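Sorting Small Parts at the Bench: Bin Layout and Surface Prep

Most sorting errors at a workbench come from the layout. If the unsorted pile, the bins and the tools share the same patch of surface, parts migrate. Fix the positions first and the work goes faster.

Clear the top completely before starting. Wipe it with a damp cloth, then a dry one. A matte surface is preferable to gloss or bare metal, as small screws and washers are hard to pick out against reflections. A plain mid-tone gray or taupe suits both zinc and black hardware.

Use open-topped rectangular bins with thin walls. Lids slow the job and belong on long-term storage only. Choose one color per category and keep it for good. Two strongly different colors, such as cyan and pink, can be told apart from the corner of the eye, and labels can wait until the end.

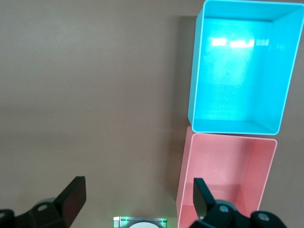
Set the bins in a column on the side of your dominant hand, ends touching. A gap between two bins will collect parts. Leave the other half of the top bare for spreading out the unsorted stock. The category with the most pieces goes in the nearer bin, which cuts reach over a long session.

Tip out no more than 400 g of mixed hardware at a time. Spread it one layer deep. Work from the outer edge of the pile toward the bins, moving all of one type before touching the next. Anything not identified within 5 seconds goes to the back edge for a second pass with calipers.

Check the bin floors before each new batch. Grit and metal filings show up well on light plastic and should be tapped out, then wiped. Overhead lights will throw glare on a glossy wall; turn the bin or shift the lamp until the floor reads clearly.

Bins of roughly 18 cm in width fit two deep on a standard Gonach shelf. Measure the rim, not the base, as the walls usually taper.

Text: Magdalini Alexiou, Flunatholm Workshop Notes | Contact | © Flunatholm | Back to top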